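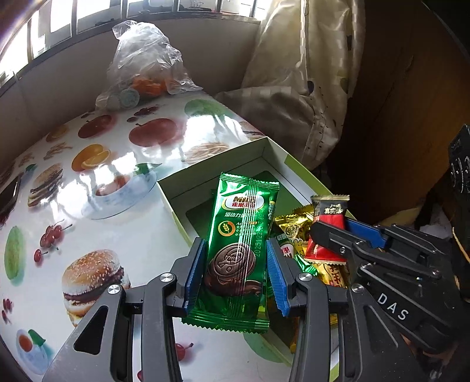 齐翁在电话里说,什么都不用寄。

奥布萨·泽莱克认识他姐姐三十多年,知道“什么都不用寄”的意思是要寄,并且要寄得像没花过心思一样,否则她会内疚,内疚之后会回寄一条毛毯。去年的毛毯还在衣柜顶上,没拆。

“那就寄点零食。”他说。

“随你。”齐翁说,“别寄甜的。”

他挂了电话,把桌上那个浅纸盒往自己面前拖了拖。盒子里基本上都是甜的。

盒子是楼下罗伦超市买的,浅绿的边,盖子上有一块透明的塑料窗,买的时候里面装着另外一批东西,那批东西没能活过头一个晚上。空盒子留了下来,弗洛尔说这么好的盒子扔了可惜。弗洛尔·贝穆德斯觉得所有的盒子扔了都可惜,她房间里的盒子一个套一个,最里面的那个装着橡皮筋。

“你这样摆不行。”弗洛尔说。她端着茶站在门口,已经站了一阵子。

“怎么不行?”

“好看的都压在底下了。人家一打开,先看见什么?”

奥布萨低头看了看。金的、银的、红黑的,反光反得厉害,像一盒子小号的奖杯。他说先看见什么都行,反正从吉尔肯特到贝莱要走山路,颠上半天,打开的时候谁在上面由卡车决定。

弗洛尔把茶放下,挽起了袖子。他就知道会这样。

她的理论是这样的:绿的要靠前,因为绿的看着健康。那包美禄于是被安排在了最前面的角上,包装上印着“运动力”几个字,她认为这几个字很能替送礼的人说话。

“那是巧克力饼干。”奥布萨说。

“运动之后吃的。”

“我姐不运动。”

“那就运动之前。”

两个人为此安静了片刻。奥布萨把美禄拿起来,又看了一遍。包装上印着一块圆圆的巧克力饼干,后面的巧克力打着旋,一副要把人卷进去的样子。他小时候和齐翁分过一罐冲饮的美禄,说好一人一勺,齐翁那把勺是盛汤用的。这件事他记到现在,逢年过节拿出来说,齐翁每次都讲那把勺没有多大,说着用手比一比,比出来的大小一年比一年小,再过几年就成掏耳勺了。

他把那包美禄放了回去,又有点舍不得,就把手搁在旁边没动。

“你想自己吃。”弗洛尔说。

“没有。”

“你就买了这么一包?”

“货架上就剩这一包。”

弗洛尔喝了口茶,没有评论。她不评论的时候比评论的时候难受得多。
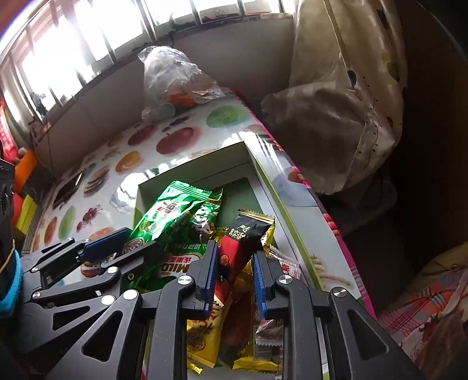

铺在桌上的那块布是房东埃耶鲁萨莱姆·特肖梅的主意。白底,亮面,上面印着苹果、樱桃和切开的橙子,果子堆里还混进去几个汉堡。房客们搬进来以后都问过这个汉堡的事,特肖梅太太的回答始终如一:布是按水果的价钱买的。言下之意,汉堡是白送的。

奥布萨装盒子的时候,胳膊肘就压在离汉堡不远的地方。他有时候觉得,整块桌布上只有这个汉堡和他处境相似,被印进了一群很体面的东西当中,也只好待着。

“秤呢?”弗洛尔问。

“什么秤?”

“邮局那个价目表你没看?2000克是一档,过了这一档,你就得按大件寄。”

他没看。他是那种到了窗口才开始读窗口上方文字的人。弗洛尔去厨房拿了秤来,是特肖梅太太称面粉用的,托盘里还有一层白。盒子放上去,四个角都悬在外头,指针晃了半天,停在一个很不客气的地方。

“将近2000克。”弗洛尔眯着眼说。

“将近是多还是少?”

“你站在我这边看是少,站在你那边看是多。”

他绕到她那边看,确实是少。他提议就在这边结账,让邮局的人也站到这边来。弗洛尔说邮局的秤是数字的,没有哪边。

于是开始往外拿东西。这件事比往里放难得多。放进去的时候每一包都是顺手,拿出来的时候每一包都有了来历。红白条纹的那包不能拿,齐翁喜欢条纹,她家的窗帘、围裙和她嫁的那个人的睡衣都是条纹的。银色印红字的那包不能拿,拿了以后右边就塌下去,弗洛尔的布局就完了。黄澄澄的大包最占地方,按理说应当第一个走,可是它最显诚意,一盒礼物里总得有一件东西是大的。

“红黑的呢?”

“那个是阿姆娜给的。”

阿姆娜·阿巴西住在楼上,为人慷慨,并且会追问。你收了她的东西,过两天她就在楼梯上问你味道如何,你说好吃,她就问哪里好吃。奥布萨上回答了“脆”,结果那是一包果冻。从那以后他决定凡是阿姆娜给的都转寄给贝莱的姐姐,让问题也跟着去贝莱。

“所以只剩美禄了。”弗洛尔说。

她说得很平静,像念一个早就写好的名字。奥布萨看着那包绿色的东西。它稍微歪着,靠在盒子的角上,很健康,很无辜。

“可它放在最前面。”他说。

“前面可以换金的。”

“你刚才说绿的好。”

“我刚才不知道要称。”

他把美禄拿出来,再称。指针动了一点点,动的幅度小得让人怀疑它只是出于礼貌。弗洛尔说够了,现在站在哪边看都是少。她把金色的挪到前面,退后两步端详,又上前把一个角往下按了按,最后宣布可以封口。

胶带找不到。封箱用的那卷胶带上个月借给了阿姆娜,上楼去要就得先谈那包红黑的是什么味道。他们考虑了橡皮筋,弗洛尔有一整盒,可惜盒子在最里面,要拆开好几层。等她抱着橡皮筋回来,厨房里的面粉也擦过了,天也暗了,奥布萨坐在桌边,样子过于端正。

“美禄呢?”

“收起来了。”

“收到哪儿了?”

他拉开抽屉给她看。美禄好端端地躺在开瓶器旁边,没有开过。弗洛尔明显有些失望,她连教训的话都预备好了。

第二天下午四点,他抱着盒子去了沃姆利街的邮局。邮局的秤果然是数字的。窗口里的人看了一眼数字,又看了一眼盖子上那块透明的塑料窗,说这种窗不行,路上要破,得另套一个外箱,外箱连邮费一共40块。

“套上以后多重?”奥布萨问。

那人把外箱往秤上一搁,连着盒子一起。数字跳上去,轻轻松松过了2000。

“大件。”那人说。

奥布萨站在窗口前面,这一次把窗口上方的文字从头读到了尾。后面排队的人开始换脚站。他问大件还能再往里添多少,那人说多得很,您把椅子放进来都行。

他说劳驾等一下,从大衣口袋里掏出了那包美禄。它在口袋里待了一路,皱了一个角。他把它塞在盒子和外箱之间的缝里,想了想,又问有没有笔,在外箱内侧写了一行字:给你的,用小勺。

写完他才想起来,饼干用不着勺。笔已经还回去了。

十一月快过完的时候,齐翁打来电话,说东西收到了,太甜,都吃完了。又说红黑的那包很好,问他在哪儿买的。

“好在哪里?”奥布萨赶紧问,顺手找纸来记。

“就是好。”齐翁说,“我给你寄了条毛毯。”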